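Floor Care and Storage in a Shared Student Workshop
Project report, Obinna Uzor and Elba Farías

1. Background

The Pludau workshop is used by 6 student groups during the term. Cleaning had been done on no fixed schedule, and complaints about grit on the floor were logged in the room book from the first month. The floor has a glossy finish, so dust and small scraps show easily and shoes mark it within a day. Our task was to propose a cleaning routine that one person could finish in a single short session, using equipment the workshop already had.

2. Method

The room was divided into four zones: entrance, shelving, center floor and window side. Each zone was vacuumed in the same order for four weeks in June, starting at 4 in the afternoon. We recorded the time per zone in seconds and weighed the collected dirt at the end of each session. Time spent moving objects was recorded separately from time spent vacuuming.
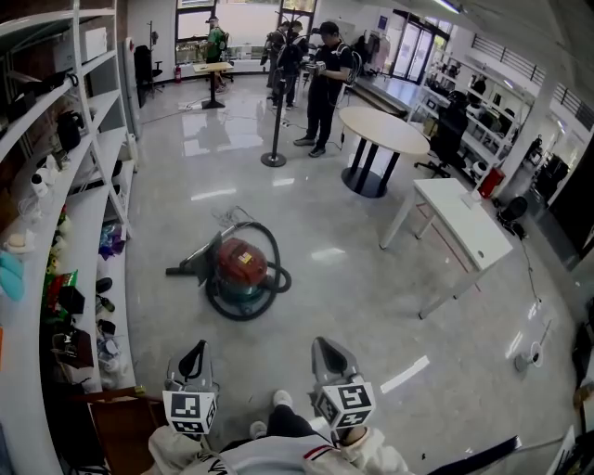 The hose was the main source of lost time. Sessions were timed from the moment the machine was rolled out until it was back in its place, so handling the hose counted toward the total. The vacuum is a canister wet-dry type on casters, and it follows the operator well enough on a smooth floor. The long black hose is harder to manage -- left in a wide coil around the canister, it has to be lifted clear before the machine can roll. The wand was fitted with the flat nozzle for all open areas. We changed to the narrow nozzle only along the foot of the shelving.

3. Results

Total recorded time over the four weeks was 1,266 seconds for the center floor and 800 seconds for the window side. The shelving zone took longer than both combined. Most of that was moving time: cardboard boxes placed in front of the lower shelves had to be shifted and put back, and shoes kept on a low shelf dropped dirt directly beneath it. The entrance was quick but produced the heaviest sample each week.

4. Recommendations

Boxes should be flattened or moved to the Jonero storeroom on the day they are emptied. Shoes should go on a tray. The hose should be hung on a wall hook, and the cable wound separately. We did not test wet pickup, and the floor was never mopped during the trial, so these results apply to dry dirt only.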